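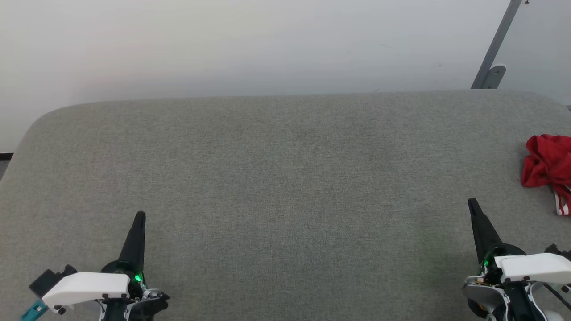 Diltcombe to get its launderette back, smell and all

The people of Diltcombe will once again be able to watch their own pillowcases go round in public. The launderette on Chapel Street, shut for two years and mourned rather more loudly than it was ever used, is to reopen in September under a new name and with the old floor.

Danuta Kwiatkowski, whose family firm Ostrowski has run dry cleaners in Gamholm since before Gamholm had a bypass, has taken the lease. She signed for it last month, after a negotiation with the landlord that she describes as "friendly, in the sense that we are both still alive".

The old launderette closed when its boiler gave up in the middle of a cold spell, taking the change machine with it. A sign went up saying the shop would be back shortly. The sign faded, somebody corrected its spelling in biro, and in due course it became the nearest thing the street had to a monument. A petition to bring the business back drew 700 signatures, a remarkable figure for a shop whose previous owner once told this paper he could go from breakfast to the lunchtime news without seeing a sock.

Ms Kwiatkowski has read the petition and is not getting carried away.

"People sign things," she said. "I would like them to bring a duvet."

Duvets are, in fact, the basis of the whole plan. Most homes in the town have a washing machine of their own, and most of those machines will take a double duvet in the way a letterbox will take a cat. The nearest place with a drum big enough has been the Ostrowski branch in Gamholm, which means a bus, and the driver on the afternoon service has become known for his views on bedding. He declined to share them with us, but he did sigh.

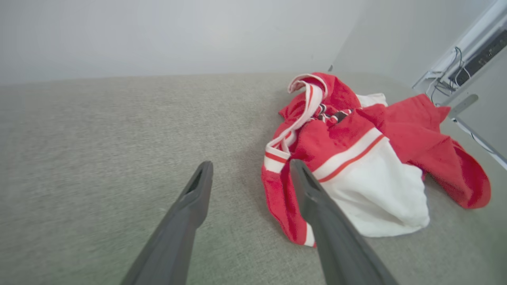 The machines will come from Ikeo and are due to be fitted over the summer, provided the electricity supply can be persuaded to cope. An engineer who went to look at the fuse board is said to have stood in front of it for some time and then asked to speak to somebody older. Rewiring is now under way, and the bakery next door has been warned to expect the odd dark moment. It has asked for these not to happen while there is bread in.

Customers who remember the old arrangement will find some of it altered. Payment will be by card or coin. The bench under the window is being kept after strong feeling was expressed about it, chiefly by people waiting for the bus, who have always regarded the launderette as a shelter with a soundtrack. The three dryers along the back wall are going, including the one that was understood to be for show. Their replacements will do a full load on one setting, and there will be no dial to hit.

The soap machine, which for years sold powder at 50p a box and often kept both the powder and the 50p, will not be returning. It has been offered to the town museum. The museum is thinking about it.

Not everyone has been won over. Bảo Tạ, who runs the shoe repair and key-cutting shop opposite, supports the reopening and signed the petition, but he says he has enjoyed the quiet. In the old days he found himself looking after a good deal of laundry that belonged to people who had popped out and then been distracted by the pub. He once had a christening gown behind the counter for the best part of a spring.

"I pressed it in the end," he said. "It was getting me down."

He has asked for a notice to be put up making it clear that the shop across the road is a shop across the road. Ms Kwiatkowski has agreed to this, and the pair are now discussing how large the letters should be.

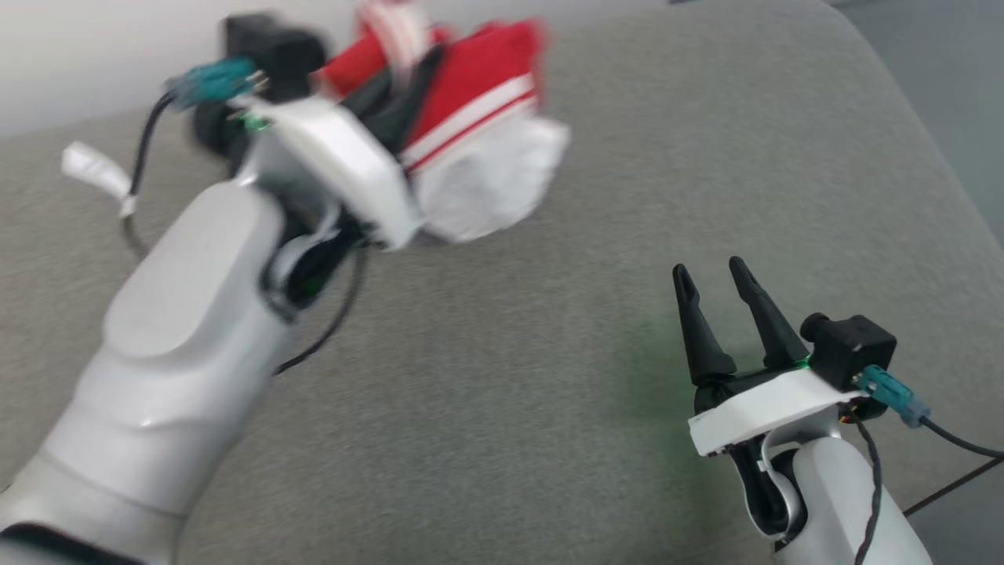
Will there be a service wash?

There will, on weekday mornings, with bags handed in at the counter and collected the same afternoon. Folding is included in the price. Ironing costs extra and the shop reserves the right to look at the garment first.

Folding has already proved a touchier matter than anyone expected. At an open evening held in the church hall so that residents could ask about opening hours, no one asked about opening hours. The first question was whether towels would be folded in half or in thirds, and it was still being answered when the hall was needed for badminton. Ms Kwiatkowski, who has folded for a living since leaving school, told the meeting that she would do them in thirds and that anyone who minded was free to do them again at home. There was applause from one side of the room.

Fitted sheets were raised towards the end. She said that she could fold them, that it could be taught, and that she was not prepared to do it in front of an audience.

The question of noise came up too. The flats above the shop have changed hands since the last spin cycle, and the new tenants have never heard one through a floor. The machines are to stand on rubber mounts and the last wash will go in at seven in the evening. One former tenant who spoke at the meeting said she had slept badly ever since the place closed, and asked if a chair might be left out for her.

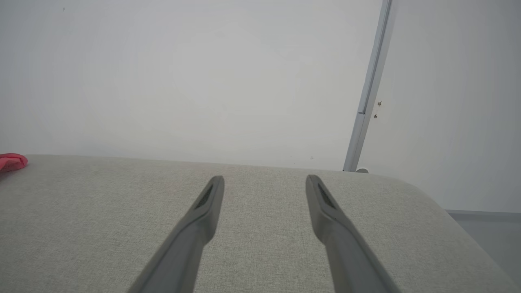

Prices have yet to be settled, though Ms Kwiatkowski says they will match those in Gamholm, a promise that went down well with everybody who has not been to Gamholm recently. Students at the college will get a little off if they can show a card and, she adds, if they empty their pockets beforehand. The Gamholm branch has a jar of things found in filters, and she intends to start a second one for Diltcombe. She expects it to be mostly hair grips and lip balm, with the occasional tooth.

As for the name, the shop will open as Ostrowski's, with the lettering going up once the scaffolding comes down from the bakery. Residents polled outside the post office said without exception that they would go on calling it the launderette. The faded sign in the door is staying where it is until opening day, when Mr Tạ has been invited to take it down. He has asked if he can keep it.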